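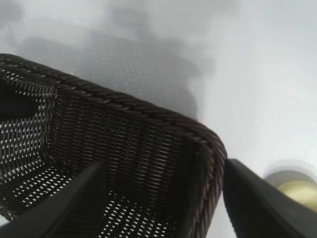

Woven Storage Baskets for the Shared Study Room: Student Project Report

Submitted 2019-09-29
Module: Household Products and Materials
Project site: Brilisstead residence, ground floor study room

1. Background

The study room at Brilisstead is used by residents of the building throughout the year. Its shelving was installed without doors, and loose items such as chargers, stationery, board games and table linen were kept directly on the shelves. Residents had reported that small items were difficult to find and that the shelves were seldom cleaned, as everything had to be lifted off first.

The project group was asked to recommend one type of container for the open shelves. The budget was set at 300 pounds for the whole room, including labels and liners. Fixed furniture was outside the scope of the project.

2. Containers considered

Three types were compared: a folding fabric box supplied by Skistine, a clear plastic tub from Bumier, and a dark brown basket in synthetic rattan from the Tạ range. All were bought at the ordinary retail price and used in the room from April until the end of the summer term.

The basket is a rounded rectangle with a thick braided rim and walls in a much finer weave. The colour is a deep brown, close to black in shade, with a slight gloss on the raised strands. The weave is tight enough in places to look almost solid, while elsewhere it is open and lets light through in rows of small gaps. This difference in the weave proved relevant to cleaning and is discussed in section 4.

3. Method

Each container was placed on the same shelf for an equal period and filled with the same mixed contents. Residents were invited to fill in a short card whenever they took something out or put something back. The card asked whether the item had been found at the first attempt and whether the container had been easy to lift down. A total of 135 cards were returned.

The group also carried out a weekly cleaning check. Each container was emptied, wiped with a damp cloth and left on a towel to dry. The time needed and any remaining dust or fibres were noted.

4. Findings

4.1 Handling

The basket was preferred for lifting. Several cards mentioned the rim, which gave the fingers a firm hold from any side. The fabric box lost its shape when it was carried full, and the plastic tub was described as slippery by those reaching above shoulder height.

4.2 Finding items

The clear tub performed best in this respect, as the contents could be recognised from outside. Users of the basket generally had to take it down and look inside. Once a card label had been tied to the rim, complaints on this point became less frequent — although pens and other thin objects were still reported as hard to locate at the bottom.

4.3 Cleaning

Smooth plastic was the quickest to wipe. The basket took longer, and dust collected in the grooves of the braid. A soft brush used before the cloth gave a better result than the cloth alone. Crumbs and paper scraps caught in the openings of the looser weave and had to be shaken out. A cotton liner reduced this problem considerably.

4.4 Appearance

Residents were asked which container they would choose for a room in regular use. The basket received the most support, chiefly for its colour, which was felt to suit the existing chairs. A smaller number considered it too dark for the lower shelves.

5. Recommendations

The group recommends the woven basket for games, linen and chargers, each basket to be fitted with a washable liner and a tied label. Stationery should be kept in the clear tub. Up to 4 baskets may be placed on one shelf, with enough space left between them for a hand to reach the rim.

Baskets should be brushed monthly and the liners washed at the end of each term.

6. Limitations

The trial covered a single room and a single season. Strength under heavy loads was not tested, and no conclusion can be drawn about how the synthetic strands will wear over several years. The cards were completed on a voluntary basis, and residents who seldom use the shelves are probably under-represented. A further check of the rims and liners is proposed for the following April.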